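Project report: small shares on the Skustbridge exchange, spring term
C. Meléndez (Cirilo), group 3

Aim was to see if paper and packaging firms move with the main index or do their own thing. Picked two, Flurura and Becerra. Followed closing prices for 52 trading days, pretend pot of 1,000 pounds split evenly. Index started at 3,867.

Flurura went up early, mostly on one good set of results, then drifted. Becerra hardly moved untill the dividend news — then jumped past it in a single morning.

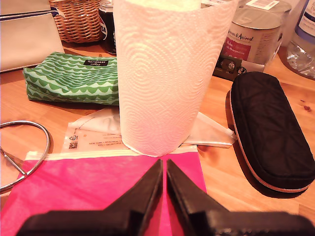 Wanted to add Sastetov as a third but it was suspended twice, so too many gaps in the data. Dropped it.

Problems: dealing costs left out. Only one term of prices, too short to say much about the link with the index. Chart for Becerra is in the appendix, Flurura one still needs its axis labelled.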